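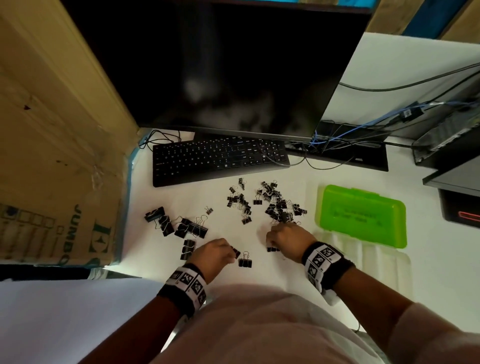

Brostow stationery swap is back, and it's bigger

Good news for anyone with a drawer full of stuff they never use: the stationery swap is on again at the Droltell Rooms! I popped in on Monday, June 27, 2022 to put my name down for a table and came out with a lot more gossip than I'd planned on.

Gertraud Gruber is running it again, and she tells me 77 people have booked so far. The room holds 100, so don't hang about if you fancy it. Tables are free, you bring what you don't want (pens, folders, binder clips, half-used notepads, all fine) and take home what you do. No money changes hands, apart from at the tea counter, where a slice of cake is 60p.

Last year 1387 items found a new home, and one of them was a very heavy hole punch that I still haven't used. Gertraud says no printer ink this time, as it leaked on the carpet and the Rooms weren't pleased.

Miyuki Sekiguchi is doing her envelope folding table again too, and she'll have old maps and wallpaper scraps to make them from. I went wrong on every single one last year and loved it.

Doors open at ten on Saturday and it all wraps up at two. Leftovers go to the Shezi Street playgroup, who'd especially like card and felt tips. Ring the Rooms or ask at the desk to book.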